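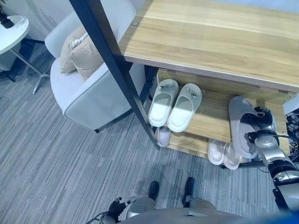 Getting a Shoe Rack Ready for the Enura Tidying Service
Household tips, by Kátia Bastos. Jan 24, 2021

The Enura is a two-armed household robot hired by the visit through Trernley. Most of its time in a hallway or sitting room goes on footwear. The notes that follow apply to open racks. Closed cupboards need the door kit, sold separately and not covered on this page.

Rack
Open shelves on a metal frame suit it best. Fix the rack to the wall if it rocks when pushed with one finger. Check the screws where the top panel meets the posts and tighten any that stand proud. Leave enough height above each shelf for a hand to enter with a slipper tilted, as it rarely goes in flat.

Slippers and slides
Slides are picked up by the strap. Broad, firm straps hold well. Thin towelling straps fold and are often dropped at the first try. Set one pair on each shelf by hand before the first visit, toes to the back, and the robot will copy the spacing. Buckles are no trouble if they are stitched down. Loose ones should be taken off or the pair left out of the job.

Keep pairs of one colour together. Pale pink and cream were mixed up twice in our trial under a yellow bulb. A plain white bulb cured it.

Floor
Short-pile carpet is fine. Tape down rug corners. Move side tables with splayed legs back from the rack, and armchairs too if they can be shifted without marking the carpet. Tie up any loose cable beside the shelves.

Speed
A tidy of 22 pairs took 101 minutes, with one stop to charge. A person does it far sooner. The service makes sense for someone who can't bend, and less for anyone else.

Cleaning
Wipe soles before a visit. Grit sticks to the finger pads and will scratch soft wood. Zuccaro pad wipes do the job, as does a damp cloth. Do not use oil or wax polish on the shelves the day before.

Service
Pads are changed by Trernley after 4,000 grips. Ours showed 1,363 on the counter at the last visit. The next check is in February.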